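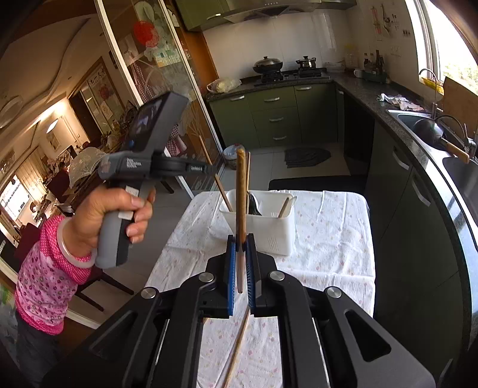
Getting the kitchen ready for a power cut

We lose the electric a fair bit out here past Skatbridge, usually when it's blowing a gale and I've got something half cooked. After the last long one I sat down and wrote out what I wished I'd done beforehand, and it's grown into this page. Pinch whatever's useful!

Fridge and freezer

Keep the doors shut. I know, I know, but everyone in our house wants "just a quick look". I've taped a list of what's inside to the front of the freezer so there's no need to go rummaging.

A full freezer holds its cold far better than a half-empty one, so I fill the gaps with old milk bottles of water (leave a bit of room at the top or they'll split). When a storm's forecast I move a couple into the fridge as well.

If the power's been off more than four hours, I'm strict about the fridge. Milk, cooked meat, leftover rice, all of it goes. It hurts, but I've had food poisoning once and I'm not doing it again.

Light you can cook by

Candles are lovely on a table and a menace near a tea towel. I gave them up in the kitchen and bought a 300 lumen lantern, which hangs from a cupboard knob and lights the whole worktop. A head torch is even better for washing up, even if you do look daft.

Put the torch back in the same place every single time. Ours lives in the drawer with the tin opener – a hand-cranked one, please, the electric sort is no good to you in the dark.
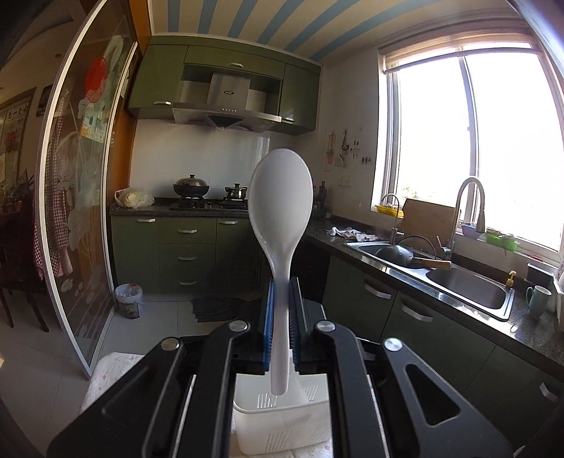
Hot drinks and something to eat

Fill two flasks with boiling water as soon as the lights start flickering. That's tea sorted for the evening, and enough left over for a packet soup or instant noodles.

Never bring a barbecue or camping stove indoors, not even with the window open. The fumes can kill you.

When it comes back on

Switch the oven and hob off at the wall while you wait, then turn things on one at a time. Check the freezer before you cheer. Anything still hard with ice crystals can stay, and soft ice cream goes in the bin (sorry). Then reset the oven clock, which in my case takes until April.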